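Grestmont › News › Press releases

Grestmont adds Vonon tabletop sorting range for shared workrooms

23 June 2022 — Grestmont today announced Vonon, a range of open tubs and small cups for keeping loose items in order on shared worktops. The range comprises 13 pieces in 2 depths and will be supplied through Nisbet from September.

Vonon was developed at the Brirkance workroom, where tables change use several times a day and have to be cleared between users. The wide rectangular tub has slightly rounded corners and a semi-transparent wall, so contents can be checked from the side. 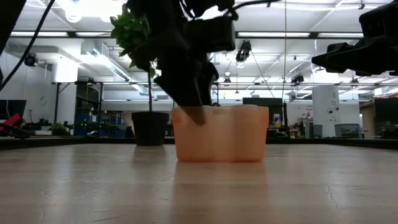
Orange tub and potted plant on a wood-grain tabletop, Brirkance.

Trials covered 132 table clearances. Users were asked to return small parts to cups first and larger items to a tub — a fixed order that shortened handover. Roughly 1,142 items were logged over the period.

The small cups are sold separately and can stay on the table between sessions.
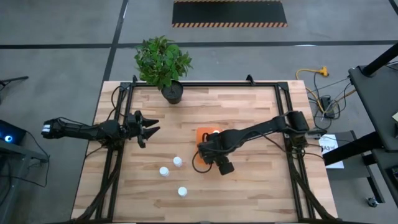 Three small white cups on the butcher-block table, Brirkance.

Trade price lists and dimension sheets are available from Nisbet on request. Samples may be ordered by existing Grestmont account holders.

ENDS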